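How to budget for a two-arm picking station (small shop version)

Updated 13/08/2018 by Katherine Inga

Quick one, typed up between calls. People keep asking what to put on the purchase request for a two-arm station that moves molded covers between shelves and bins. Short answer - the robot quote is the easy line. The stuff that hurts is furniture, hands, cables and people's hours.

What follows is how we did it at Salum. Change the order if you like, but don't skip step 1.

Step 1. Write down the job before you call anyone

One page. What gets picked up, from where, into what. Weigh the parts. Measure the biggest one and the smallest one. Ours was ribbed plastic shells plus some small metal bits, so big-and-awkward and tiny on the same list, and that changes the hand you buy.

Take photos of the parts next to the bin you plan to use. Vendors will ask. Galtlow asked twice.

Step 2. Measure the floor, then the reach

Tape measure, not the old floor plan. You need to know:
- height of every shelf the arm has to get to, including any low ledge at the front
- distance from the robot base to the far rim of the bin
- where a person stands when they swap bins
- what's under the shelf overhang, becuase somebody will store something there

We put the bin straight on the carpet. Costs nothing, but the arm has to reach down low for it, so ask the vendor for reach at floor level and not just at table height. Get that in writing.

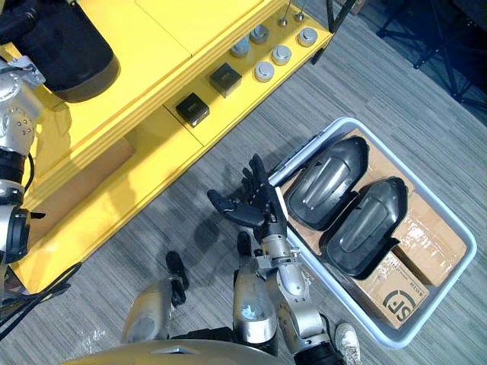
Step 3. Pick the hands

Biggest swing in the whole budget. A multi-fingered hand on each arm is nice for mixed parts. Also more to buy, more to repair, longer lead time. Simple grippers are cheaper and fine if all your parts are alike.

Ask for, on the quote, as separate lines:
- each hand, left and right priced separately
- spare fingers or finger pads
- wrist adapter
- repair turnaround, in business days

Vávra put all of that under one lump called "end tooling" the first time. Sent it back. You can't compare two quotes if one of them is a lump.

Keep 2 spare pads per hand on the shelf from day one. Ambros Lanz runs our stores and he files them with the fuses.

Step 4. Shelving and bins

Cheap, but it adds up and everyone forgets it. Our shelving, bins and floor protection came to $1,331 with delivery. Nuvorano supplied the shelves.

Things worth paying for:
- shelf color that stands out from the parts. Dark parts on a bright shelf are easier for cameras and for tired humans
- bins that are all one model. Mixing them means re-teaching positions
- a few extra shelf panels, they get scratched

Things not worth paying for: printed labels before the layout is settled. We did ours over in June. All of them.

Save your clean shipping boxes. Boxes packed snug in a bin take up the space so the parts on top sit higher, and that's free. Flat cardboard under the bin is free too.

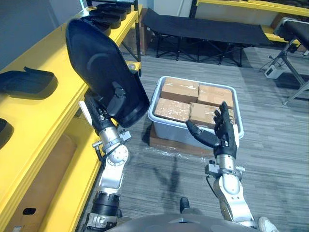
Back to the money. Big curved covers eat shelf space a lot faster than the spreadsheet says they will, they overlap and lean on each other. Budget shelf length by the real part laid down flat, then add a third. If you come up short you end up buying one odd shelf at full price plus shipping, and it never lines up with the others.

Step 5. Hours

Put people time on the request as real dollars. We logged 142 hours from unboxing to sign-off. That covers setup, teaching, moving the shelves, moving them back, and training for Brisa Rosales and one backup operator. Your number will differ but it won't be zero, and zero is what most requests say.

Also hours after sign-off:
- cable check, weekly
- screw check on the joints and brackets, montly
- shelf and bin position check, any time someone vacuums

Step 6. Build the sheet

Columns: item, vendor, quote number, price, lead time, who approved it. Rows in this order:
1. Robot base and arms
2. Hands and spares
3. Shelving, bins, floor stuff
4. Cables, power, network drop
5. Safety review
6. Hours
7. Freight and unloading
8. Contingency

For contingency we used ten percent of rows 1 through 7. Wendelin Camenzind in finance wanted five. We spent most of the ten, mainly on freight.

Step 7. Get the demo done with your parts

Before signing. Ship a box of your real parts to the vendor and ask for a run with those, at your shelf heights, into your bin. If they'll only use their own blocks and cubes, keep looking. Pay the shipping yourself if you have to.

Blank version of the sheet is in the shared purchasing folder. Roswitha Koller can give you access, send her your cost center when you ask.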